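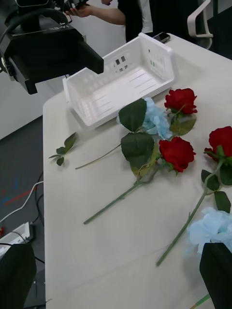

Home Kitchen Laundry Crafts & Flowers Seasonal Ask Us

Storing and Freshening Silk Flowers

I put off sorting my artificial flowers for longer than I care to admit. They lived in a grocery bag on the closet shelf, roses and hydrangeas and a few sad daisies all mashed in together, and every time I wanted to fix up the hall table I would pull out one stem and get six. Then my neighbor Mal-soon Um had me over to see her sewing room, and there on her shelf were her flowers, standing in plain plastic baskets like vegetables at the market, and I went home and emptied my bag out the same afternoon.

So, a few things I have learned since, some from her and some the hard way.

Start with a big clear table. You want to lay every stem down with a little room between it and the next one, because a rose that looks fine in a bunch will show you its crushed petals and its missing leaf once it is lying there by itself. A white or light table is nicest if you have it (an old sheet will do), as the bits of green plastic and stray threads show up and you can sweep them away at the end.

Put the basket on the table before you begin, empty, and keep it empty until you have looked at everything. I used to toss things in as I went along and then have to dig them all out again when I found that the reds took up more room than I expected.

For the basket itself, I like a plastic one with holes in the sides and slots in the bottom. The dust falls through, the air gets in, and you can rinse the whole thing under the tap. Wicker is prettier, I know, but it catches on the petals, and hydrangeas are the worst for that! They have so many little edges. If you have your heart set on wicker, line it with a pillowcase.

Dusting comes next. A soft makeup brush is the best tool I have found, working from the middle of the bloom outward. Tight roses hold dust down between the petals where a cloth can't reach, so turn them upside down and give the stem a few taps first. For hydrangea heads, a hair dryer on the cool setting does the job in no time, but take them out on the porch to do it. I did mine at the kitchen table once and I was wiping down the toaster afterward.

If a flower is past dusting, you can try a damp cloth with a drop of dish soap, but test the back of one petal first. Red is the color to be careful with. I had a cheap red rose that bled pink all over a pale blue one next to it, and there was no getting it out. Now I do the reds by themselves and let them dry all the way on a towel overnight before they go anywhere near the light colors.

Bent petals and creased leaves will often come back with steam. Hold them well above the spout of the kettle, just a few seconds at a time, and smooth them with your fingers once you have moved them away. Keep your hand out of the steam, please. Most of these flowers are put together with glue, and if you linger the whole head may come off the stem, so go easy.

Speaking of stems, the long ones have wire inside, and the cut ends are sharp enough to scratch a table or snag a sweater. A little wrap of floral tape takes care of it. When you need to shorten one, use wire cutters and leave your good scissors in the drawer. You can bend a long stem up at the bottom too, and then it is still long if you change your mind at Christmas.

When it is time to fill the basket, the stems go in first and all in one direction, with the heavy leafy ones at the bottom. Lay the roses so the blooms are staggered and don't press on one another. Hydrangeas go on top, always, for they flatten if you so much as look at them. Leave the last couple of inches free.

Before you put it all away, take a picture with your phone of what you have. I keep mine in a little album and look at it in the craft store, and it has saved me from buying more red roses at least twice.

Keep the basket out of the sun, with a piece of tissue laid loosely over the top. A closet shelf is fine, or under the guest bed. Mal-soon tucks a cedar block in with hers, though I think that is mostly because she likes the smell.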